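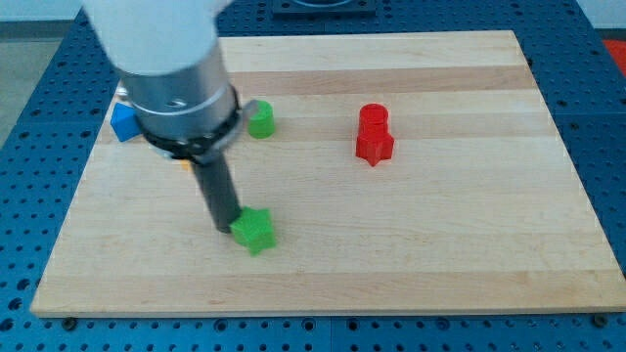 Plallham Counting Kit
For hand counts of ranked and single-choice ballots
£207 including ballot box, trays, tally pads and seals

If you've ever tried to run a transferable vote count on a trestle table with shoeboxes and sticky notes, you'll know how it goes. The first round is fine. Then someone gets eliminated, a pile gets split four ways, the kettle goes on, and by the time everyone is back there are two heaps next to each other and two different opinions on which is which. The Plallham kit is what we at Arneck put together after sitting through rather a lot of evenings like that, and I'm very fond of it.

It packs into one crate. Inside is everything you need to take in votes, open the box in front of people, sort the papers, move them between candidates round by round and leave behind a paper record that someone who wasn't in the room can follow. Parish polls, student unions, housing co-ops, allotment societies, union branches, party selections, school councils – they all have the same basic job to do, and they can all do it with the same kit.

What's in the crate

One Zusik ballot box with a sloped lid and a single slot
One pack of 38 numbered seals for the box
One Sârbu sorting rack with removable trays
Candidate name cards, blank, wipe-clean
Transfer slips, in pads
Round sheets, in pads
Bundle bands in two widths
One printed count guide
One laminated table plan

The Zusik box

The box is the bit the voters see, so it ought to look as if somebody cares. It's plain, square and sturdy, with a slot that takes a paper folded once and makes life awkward for anyone trying to push in a thick wad of them. The lid is separate from the body and fixes down with seals at both ends. There is space on the front for a card saying which election it belongs to – very handy if you're running two votes on the same day.

Each seal has its own number, and each one has to be cut to be removed. Show the empty box to whoever is present before you close it, write both seal numbers on the opening sheet, and get a candidate or agent to sign next to them. At the close, seal the slot as well. When you come to the count, read all the numbers out before anyone picks up the cutters. It takes a minute and it's my favourite part of the whole evening. The room goes quiet and everyone leans in!

The Sârbu rack

I could talk about the rack all day. It holds the trays in a shallow step, so that every tray can be seen from the front of the table and none of them hides behind another. Observers can stand well back and still follow what's happening, which does wonders for the mood. Each tray has a clip on the front edge for the candidate's name card, and the card turns over. The front is for candidates still in. The back is marked ELECTED at one end and OUT at the other, so you slide it across as needed.

The trays lift out. When a candidate is eliminated you take the whole tray to the clear end of the table, sort its papers by next preference, fill in a transfer slip for each new bundle, and only then put anything into the other trays. The old tray stays at the clear end, empty and face up, until the round sheet has been signed.

One tray is grey and is meant for papers with no further preference on them. Please use it. Papers that have run out of preferences are still votes that somebody cast, and they belong in the record with everything else. A second grey tray is for doubtful papers waiting for a ruling.

Transfer slips and round sheets

The slips are small and there are only three things to write on them: where the bundle came from, where it's going and how many papers are in it. One half travels with the bundle and the other stays in the pad. If the totals don't agree at the end of a round, you compare the pad with the bundles and the mistake nearly always shows itself within a couple of minutes, without anybody having to recount the lot.

Round sheets carry the running totals. They have a column for each candidate, a column for papers with no further preference and a total column that should never change from one round to the next. We've printed that last column in a heavier rule, which came from a suggestion by Femi Ogbonna, who tested the early kits with us and kept drawing the line in himself with a marker pen. He was quite right and it's been on every pad since.

If your rules call for surplus votes to be passed on at a fractional value, there's a second version of the pad with extra columns for the value of each bundle. Tell us when you order and we'll swap them over at no charge. Do check your own rules first. There are several ways of handling a surplus and they can give different results in a tight contest, so the method has to be settled and written down before nominations open.

Why count by hand at all?

We get asked this a lot, usually by somebody who has a spreadsheet they're proud of. Software is quick and there are good programs out there. For a big electorate with lots of seats I'd use one too. But for a few hundred papers, a hand count has something lovely going for it: the people who lost can watch it happen. They see their own pile, they see it get moved, and they see where it went. I've been at counts where the beaten candidate was the one explaining the transfers to everybody else.

It's good civic education too. People argue about voting systems in the pub for years without having handled a ranked ballot. Give them a tray and half an hour, and the talk gets much more interesting. They start asking whether second choices should count as much as first ones, what a quota is for, and what happens to the voter whose favourites have all gone. Nobody needs to agree about the answers, and in my experience they don't.

Using it for single-choice elections

Perfectly straightforward. Put out one tray per candidate, sort, band, count, swap tables and count again. You won't need the transfer slips. The round sheets work as they are, with just the first line filled in. For a yes or no question, use two trays and set the rest of the rack aside.

Setting up the table

The table plan shows the layout we recommend, and after trying all sorts I'd stick to it for your first go.

Put the rack along the far side, with the cards facing the observers.
Keep the left-hand end for unopened bundles and the right-hand end clear for transfers.
Give the round sheets their own small table, with one person writing and one person checking.
Drinks go somewhere else entirely.
Pens at the counting table should be a different colour from the pens in the polling booths. Better still, have no pens there at all.

Three people can run a small count in comfort: one to sort, one to check and one to write. You can add a second pair of sorters if you're short of time. Beyond that they tend to get in each other's way, and it's kinder to have them take turns.

Things customers ask

Can we buy the parts on their own?
Yes, all of them. Seals and pads are the ones people usually run out of. The rack and box can be ordered separately too, and an older box will sit happily alongside the new rack.

How many candidates will it take?
The rack has room for most club and parish elections. If you have a very full ballot paper, a second rack clips on to the side of the first, and the card clips line up across the join.

What size ballot paper fits?
Anything up to A4 folded once for the box, and A5 lying flat in the trays. Long narrow papers should be folded in half for the trays, with the preferences facing outwards.

Is it suitable for a statutory election?
Public elections come with their own rules on boxes, seals, forms and who may handle what. Speak to your returning officer before you buy anything, from us or from anyone else. For internal elections, your constitution or standing orders decide.

Can we borrow one?
We keep a loan kit for schools and youth councils. October gets booked up early with student elections, so do ask well ahead. You pay the carriage and replace the seals you use.

Does the guide tell us which voting system to choose?
No, and we've kept it that way on purpose. It explains how to carry out the count for each of the common systems, with a worked round for every one, and leaves the choosing to you.

Care and storage

Wipe the trays and name cards with a damp cloth. The cards take dry-wipe pen, and if somebody uses the wrong sort, a dab of hand gel will normally shift it. Keep pads and seals in the dry. The rack comes apart without tools and goes at the bottom of the crate, with the box on top – it only fits one way round, lid upwards.

Keep used seals with the papers until your period for challenges has run out. The crate isn't meant for long-term storage of ballots, so bundle them, band them and put them in a sealed envelope or carton with the signed sheets.

Ordering

Order through the form on our contact page, or send us a purchase order if you're a council, school or union. Let us know which round sheets you'd like, standard or fractional. Orders are packed every weekday except when we're all out helping at a count, and if you need a kit in a hurry for a Sunday meeting, please say so in the notes and we'll tell you straight away whether we can manage it.

Spare seals, pads, bands and name cards are listed under Arneck Refills.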